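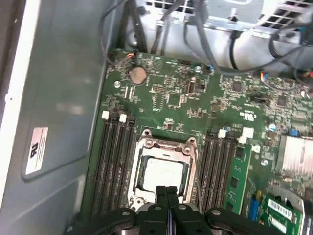

Skeltance open day, Clallville: the teardown cell

Posted 18 January 2026

Skeltance opened its Clallville workshop to visitors for an afternoon of demonstrations. Most of the program concerned the Drandel cell, a single-arm station for taking retired computers apart without damaging the parts worth keeping. The notes on this page follow the order of the demonstration, from intake to the sorting bins. Visitors stood behind the guard line while the arm was powered and were let up to the bench between runs.

Intake
Each machine gets a job number before it reaches the bench. The number for the first run was 806. The side panel is taken off by hand, and the operator confirms on the console that mains power is disconnected and the stand switch is locked.

Fixturing
The case is clamped at two points on the base. The clamps are set by hand and checked with a torque wrench. Case position is allowed to vary by a few millimeters, and the arm corrects for it during the survey pass.

Survey pass
The wrist camera is carried over the board at low speed with the fingers closed. The software looks for the large, regular features first: the processor socket and its retention frame, the banks of memory slots on either side, the coin cell, the heatsink. Screws come second. Small surface-mount parts are ignored.

Gripper
Two parallel fingers, black, on a plate carrier. The fingers are narrow enough to enter between populated memory slots, but the carrier is wide, and clearance to the case wall is what limits the approach angle. Escobedo, who supplied the gripper, had a spare set of fingers on a side table for handling.

Memory
Most of the slots on the demonstration board were empty, with a module left in the outermost slot on the right. A module is released at the latches and then drawn straight up. The cell allows 3 attempts per module before it stops and calls the operator.

Processor
The retention frame is opened by an operator. Several visitors asked about this. The arm can reach the frame screws, but the load plate is under spring tension and Skeltance has chosen to keep the step manual for now. Once the frame is up, the processor is lifted with a suction tool in place of the fingers. Tool change is also manual.

Cables
Still the weak point. Loose cables move between the survey pass and the pick, and the stored map is then wrong in that area. The present method is to survey again after each cable is moved, which is slow. The arm does not unplug small connectors with fine wires, and the fan lead is left for the bench.

Expansion cards
Cards are read by barcode where the label faces the camera, otherwise set aside and scanned by hand. The bracket screw is removed by the operator before the pick.

Sorting
Memory goes to antistatic trays, cards to padded bins, coin cells to a lidded container kept away from the bench. Bare boards are stacked on edge in a rack. The log printed at the end of the run listed 171 entries, most of them position corrections.

Questions from the floor
The same program runs on desktop and server cases, with a separate parameter file for each family. There is no library of board layouts; the survey is done fresh every time. The force limit on the fingers is set in the controller and was not changed during the day. Skeltance does not yet quote a time per machine, as the manual steps vary too much.

The next open afternoon is planned for November. Places at the guard line are limited and closed shoes are required.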